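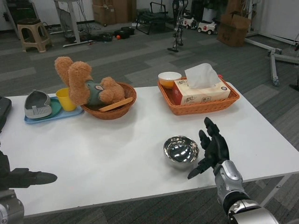 I put off learning to make a vinaigrette for years, which is silly, because it takes less time than finding the bottle opener. I bought the stuff in the squeezy bottle like everybody else in my family, and I ate a lot of sad lettuce. What got me going was a small, round stainless steel bowl, just like the shiny one on the white table up top. I'd always made dressing in the bottom of a huge salad bowl and wondered why the whisk couldn't get hold of it. In a little bowl with a curved bottom, the oil and vinegar have nowhere to run off to! So get yourself one of those, or use a cereal bowl, or skip ahead to the jar method if you hate whisking.

What you need

8 tablespoons of oil (I use half olive, half something plain like sunflower)
3 tablespoons of vinegar, red wine or cider
1 heaped teaspoon of Dijon mustard
1 small shallot
A good pinch of salt, and more later
A little honey, maybe half a teaspoon
Black pepper

That dresses a big salad for 6 people with a bit left over. You'll also want a small whisk or a fork, and a dish towel.

Step 1: Deal with the shallot

Peel it and chop it as small as you have patience for. Mine are never even and it has never mattered. Put it in the bowl with the vinegar and the salt and walk away for ten minutes. Set the table, wash the lettuce, whatever. The vinegar takes the raw bite off the shallot, and the salt melts properly, which it won't do once there's oil in there. I used to throw everything in together and then wonder why I got one salty mouthful and five bland ones.

If you don't have a shallot, a little red onion works. Garlic is fine too, but go easy, half a small clove grated, or it's all you'll taste until bedtime.

Step 2: Mustard and honey

Stir in the mustard and honey until you can't see any streaks. The mustard is what holds the oil and vinegar together, so please don't leave it out even if you think you don't like mustard. My friend Halima Okafor claims she can't stand it and has eaten this dressing at my house more times than I can remember. (Sorry, Halima. Now you know.)

Step 3: Anchor the bowl

Small metal bowls are light and they skate. Wet the dish towel, wring it out, twist it into a rope and curl it in a ring on the counter. Sit the bowl in the ring and push down. Now you've got one hand for whisking and one for pouring.

Step 4: Oil, slowly

Start with a few drops. Really, drops. Whisk them in completely before you add any more. Then a few more drops, then a thin little trickle, whisking the whole time. After the first couple of spoonfuls it'll go cloudy and a bit thick, and at that point you can relax and pour a bit faster. If you see a slick of oil sitting on top, stop pouring and whisk until it's gone.

I measure the oil into a cup with a spout first. Trying to trickle straight from a big bottle is how I ended up mopping the counter with half a loaf of bread (not the worst lunch, to be fair).

Step 5: Taste it on a leaf

Don't taste it off a spoon. It'll seem way too sharp and you'll add more oil and then it's heavy. Dip a piece of the lettuce you're going to serve, shake it, eat it. Too sour? A bit more honey. Flat? Salt, almost every time. Pepper goes in last.

Step 6: Dress the salad late

The leaves have to be dry. I spin mine and then roll them in a towel, because wet lettuce just sheds the dressing and you get soup at the bottom. Put in less than you think, toss with your hands, then add more if it needs it. Do this right before everyone sits down.

The jar method

Everything in a jar, lid on tight, shake hard for thirty seconds. It works! It separates faster than the whisked kind, so give it another shake before you pour. This is what I do for packed lunches. Check the lid first. I have a blouse that can tell you about the lid.

If it splits

It happens, usually from rushing the oil. Put a fresh half teaspoon of mustard in a clean bowl and whisk the broken dressing into it a spoonful at a time. Comes right back.

Keeping it

I make it on the counter at six in the evening and whatever's left goes in the fridge with a lid on. With the shallot in, I use it up within 3 or 4 days. The olive oil will go stiff and cloudy in the cold, so take it out before you start cooking and shake it when it's loosened up.

A few swaps I like

Lemon juice in place of the vinegar, for anything with cucumber. A spoonful of plain yogurt whisked in at the end, for potatoes. And dill! That one came from Paavo Kauppinen, an old neighbor who grew up in Riihimäki and puts dill on pretty much everything. Chop a small handful, use the cider vinegar, and pour it over beets while they're still warm. I made that every week last February and I'm not tired of it yet.

Next time I'll do the creamy one with buttermilk, once I get it to stop being so runny.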